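4.2 Do inventory reports move the price?

The usual story is that wheat futures fall when the weekly stock report shows more grain in store than traders expected, and rise when it shows less. We are not convinced. The claim rests mostly on two earlier working papers, both of which used settlement prices and neither of which checked what the market had done in the hours before the report came out.

We went back to the tick data for the Birkley contract and matched it to 129 weekly reports. In 37 of those weeks the stock figure missed the survey forecast by enough to count as a surprise under the rule in Section 3. If the usual story held, most of the price change should fall in the first few minutes after release. It does not. The bulk of the move in surprise weeks is already in the price by the time the report is public, and what comes later is hard to tell apart from an ordinary trading day.

One reading is that the news leaks. Another, which we find more likely, is that large dealers such as Clestwood and Macedo have their own counts from the elevators and trade on them early. The report then tells most of the market what a few desks knew days before. We cannot separate these two readings with price data alone, and we doubt that anyone else has done so.
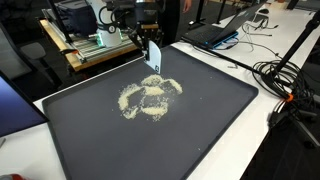
Figure 7. Fine granular material on a dark gray tray.

Hélder Peixoto, in written comments on an April draft, objected that we lean too hard on one contract: Birkley is thinly traded, he wrote, and a single fund closing out a position could produce the same early drift. The point is fair. We reran the test on the Bollura contract, which has far more volume, and the drift shrinks but does not go away.

Leonilde Matos suggested dropping the 4 weeks in which the exchange raised margin requirements. Forced selling in those weeks could pass for informed selling. Without them the early move is smaller again, and its standard error is wide enough that we would not bet on the exact size -- only on the sign. Readers who want a clean trading rule out of this will be let down. After fees, selling ahead of an expected build in stocks would have lost money over the full sample.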